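Gripper trials at Nistside: speaker notes
Updated 6/28/18

Slide 1. Say who we are and get straight to it. We had two grippers to choose between for the Pulen line, the Nisbet parallel gripper and the Flirance one, and we had been arguing from data sheets since April. The talk covers what we did instead of more arguing.

Slide 2. The rules. Same arm, same controller, same parts for both. Each gripper got 45 picks of the small cube and 20 placements of the tall block. No changing finger pads halfway through. Speed was held down for the first 11 picks, then put up to the normal setting.

Slide 3. Leave this up while talking about markers. The small cube is in the fingers, the tall blocks are on the tray, and the blocks carry markers so the camera can find them. 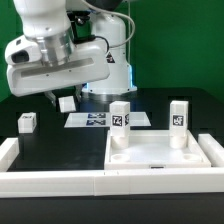
One question from the April run-through is worth reading out here: could the markers be flattering both grippers, when the real parts on the line won't have any? Fair point. The markers take the vision error out, so we are comparing fingers and force only. Say plainly that the results don't cover finding the part.

Slide 4. Results. Nisbet dropped 4 cubes, all at normal speed. Flirance dropped none but was slower to close, and its wide body makes it awkward near the rails. Pause here, people will want to write this down.

Slide 5. Cable routing. Both cables need slack at the wrist or they pull when the hand turns. Keep this short — if time is tight, skip to slide 6.

Slide 6. Next: repeat the placements with worn pads, then take questions.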